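# Keeping Old Office Computers in Use: Project Report

2023-12-22

Our group looked at what happens to desktop computers when an office replaces them. We picked this subject after the Stollilow school office swapped its machines and the old ones went into storage. We wanted to know how many could still be used, what they would cost to get going again, and who would want them.

## Method

We were given 24 desktops. Each got a number on masking tape and a line in a shared spreadsheet. We wrote down the processor, memory, drive type and any fault on start-up. Machines that would not start were opened and checked for bad capacitors, unseated memory and dust in the CPU cooler.

We also sent a short survey to families, asking whether they had a computer at home that a student could use for homework.

## Results

Most of the faults were small. Dead clock batteries were the most common, followed by memory that needed to be taken out and put back. Five machines had motherboard faults we could not trace, and we set those aside for parts. The rest started and ran a full memory test overnight.
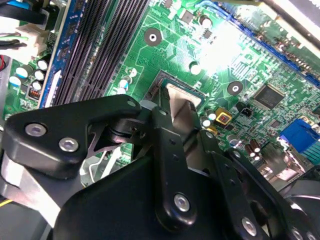 One parent, Szewczyk, wrote on the survey that a free computer is no help if it takes ten minutes to open a browser, and asked that we test speed as well as whether the machine turns on. We added a start-up time column after that. With the original hard drives the times were poor. With solid state drives they were fine for schoolwork.

Our spending came to 998 crowns, nearly all of it on batteries and used drives. The quote from Lamadix for one refurbished desktop was 4000 crowns, so the repair route was much cheaper – though we did not count our own hours, and there were a lot of them.

## Problems

Wiping the drives took longer than planned. We used the Zestari wiping tool, and it stopped twice on drives with bad sectors. Those drives were drilled through in the metal shop. We also lost a week waiting for batteries, and two of us had exams.

The survey had a weak point. It went out by email, so families without a computer were the least likely to answer it. A paper copy should have gone home as well.

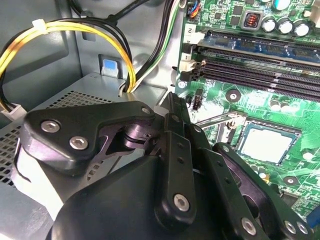 *Fig. 2. Inside a desktop tower, motherboard and power supply.*

## Next steps

The working machines will be handed out in February. Each one comes with a keyboard, a mouse and a printed page on setting up an account. Monitors are still short, and we have asked the office for any it can spare. The spreadsheet stays with the computer club.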